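Our Week on the Ultivholm Maiden: A Small Ship Review

Posted by Cempaka Krishnan on Saturday, October 12, 2024

I have been promising this one to my sister-in-law, to two ladies from my book group and to everybody who wrote in after my river cruise post, so pour yourself a cup of something and settle in, because I have a lot to say about this little ship and most of it is good.

The Ultivholm Maiden is the smaller of the two coastal ships run by Manurung Voyages, and my husband Haziq and I took her for seven nights, Ralville to Peneck and back again with stops at the islands on the way. We have done the big ships, with the water slides and the ice shows, and we had a lovely time on them when the kids were younger. These days what I want is a chair on a quiet deck, a decent cup of coffee and somebody who remembers that I don't eat shellfish. On that score I could not have been happier.

Getting on board

Boarding at Ralville was a breeze. We handed our bags to a young man at the curb, showed our passports once, and were sitting in the lounge with a glass of ginger punch before I had even found my reading glasses. Compare that with our last big ship, where we stood in a line that went twice around the terminal! Our cabin was ready by two o'clock, a little later than the booking papers said, but lunch was already out on the aft deck (get the lentil soup if they have it) and I doubt many people minded.

The cabin

We booked a mid-grade cabin, number 83, toward the back of the ship. I had read somewhere that the back was noisy and I fretted over it for weeks. There is a hum, I won't pretend otherwise, and on the first night I lay there listening to it and composing a letter of complaint in my head. By the second night I was asleep before Haziq had finished brushing his teeth, and by the end of the week I missed it when we got home.

The bed is very comfortable, firm in the way hotel beds used to be. Storage is better than you would guess: there are deep drawers under the bed and a closet with proper wooden hangers, the kind that come off the rail. The shower is small. If you are a tall person you will be bending your knees to rinse your hair, and Haziq (who is six foot three) had plenty to say on the subject. The reading lamps are wonderful, though, one on each side with its own switch, so I could carry on with my mystery until all hours. There is only one outlet near the desk, so bring a travel adapter with a few extra sockets if you have phones and tablets and a camera to charge.

The food

Dinner is one seating, open tables, sit with whoever you like. I was nervous about that too, and then on the first evening we were waved over by Zahira Chin and her friend Kurniawati Pillai, who have been cruising together since they both retired from teaching, and we ate with them nearly every night after that. Zahira has a theory that you can judge any ship by its bread, and by that measure the Maiden is a very fine ship indeed. There was a dark rye with caraway that I am still thinking about.

The main courses were more up and down. The fish was always fresh and simply done, and the braised lamb on the fourth night was as good as anything I have had on land. The pasta was a bit tired, and the vegetarian choice was a stuffed pepper more often than it should have been. Breakfast is a buffet with eggs made to order. Coffee in the dining room is ordinary, so walk up one flight to the bar and ask for a proper one, which they make for you at no charge.

Days at sea and ashore 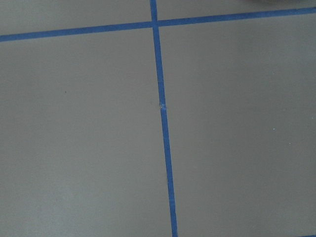 Sea days on a ship this size can drag if you let them, and I was glad to see that Manurung hasn't tried to fill every hour with bingo. There was a talk each morning from the naturalist, Meirion Watkins, who is the reason I now know the difference between a shag and a cormorant, and in the afternoons you were left pretty much to your own devices. Kurniawati got up a beanbag toss one day, and we argued for a good half hour over how to mark out the squares. My own vote was for tape, where even I could tell which side of the line a bag had come down on without my glasses. I like a game with clear borders. Haziq wanted chalk, and I'm sorry to say he got his way, and it rubbed off on everybody's shoes.

The shore trips are sold separately, and they are where I would ask you to keep an eye on your budget. We took the half-day walk out of Peneck, with a guide and a picnic, and it was the best morning of the week, cliffs and seabirds and a little stone chapel with the door propped open. The bus tour on the last island I would skip. It was mostly bus. You can walk into the village from the dock on your own in no time and have a nicer afternoon of it.

What it cost

We paid $749 a person on an off-season special, drinks with dinner included, shore trips and tips extra. Prices go up a good deal in summer, and Zahira had paid quite a bit more for the same sailing in May a couple of years back, and told me she would happily pay it again.

Would we go again?

Yes, and I have already started hinting. I would take the same cabin, hum and all. I would pack a warmer jacket for the deck in the evenings, and flat shoes with some grip, as the stairs between decks are steep. If you need a lift, please call the line before you book, because the Maiden's goes to only three of the decks and the observation lounge is not one of them. Families with little ones would probably be happier on something larger, since there is no pool and no kids' club.

I have asked the kitchen for the rye bread recipe. If they send it, I will put it up here for you all.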